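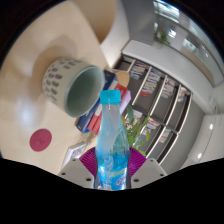 Bottle grasp at the reading room table, Lirndale site. Fingers closed on a capped water bottle, cup on its side to the left.

WORKPLACE AUTOMATION SAFETY CHECKLIST
Table Clearing and Shared Work Areas

Site: Lirndale
Inspection date: 02/04/2021
Inspector: Denise Parsons, Workplace Safety
Area representative: Jamila Majumder, Reading Room Services
Form: 629, revision 7

Scope
This form covers the handling of everyday items on tables used by staff and visitors, and the changes to staff duties that began with the Stemari program. It does not cover the loading dock or the mail room, which are inspected under a separate form.

Ratings: S = satisfactory, C = satisfactory with comment, A = action required, N = not applicable

Section 1. Table and work surface

1.1 Surface is level and stable under light side pressure. S
1.2 Surface glare has been considered at all hours of operation. C
Comment: The tabletop is glossy and reflects light. Staff report that the reflection is strongest late in the morning. Blinds are to be set at half height before each work period until the matte covers arrive from Nisten.
1.3 Cups and open containers are upright or removed before handling begins. C
Comment: A cup lying on its side is allowed for practice tasks if it is empty. Cups holding liquid are to be carried to the sink by hand.
1.4 Books and boxes at the far edge of the table are secure. A
Comment: Leaning books can slide when the table is bumped. Provide a bookend or return the books to the shelves.
1.5 Walkway between the table and the shelving is clear. S

Section 2. Grippers and handling

2.1 Finger plates are free of cracks and sharp edges. S
2.2 Screws in both finger plates are present and tight. S
Comment: Checked by hand with the supplied driver. Repeat weekly and initial the log.
2.3 Bottles are capped before they are gripped. S
Comment: Partly filled bottles may be used. The cap must be tightened by the operator, including when the bottle looks closed.
2.4 Grip force limit is posted at the work area. A
Comment: The posted sheet is out of date. Mahama is to supply the current sheet.
2.5 Glass items are excluded from handling. S

Section 3. Staff duties and workload

3.1 Written duties have been updated for each affected position. C
Comment: Updated for 26 positions. Two evening positions are still described under the old table rounds. Ms. Majumder will submit the corrected text to Human Resources.
3.2 Staff have been told which tasks remain theirs. C
Comment: Attendants stated that spills, lost property and visitor questions are clearly assigned. Reshelving is less clear — several attendants believed it would be automated this year. It will not be.
3.3 Any employee may stop the work without asking a supervisor. S
3.4 Repetitive motion complaints are recorded. C
Comment: Operators who demonstrate grasps by hand reported sore wrists by the end of a shift. Limit hand-held work to 2 hours per person per day and rotate the duty.
3.5 Time saved on table rounds has been reassigned in writing. A
Comment: No written plan was available. Staff asked whether evening hours would be reduced, and the inspector was unable to answer. Management is to reply in writing to all shifts.

Section 4. Follow-up

Items 1.4 and 2.4: to be closed by the area representative before the next weekly log review.
Item 3.5: referred to site management.
Items rated C: to be reviewed at the June inspection.

Inspected by: D. Parsons
Received for the area: J. Majumder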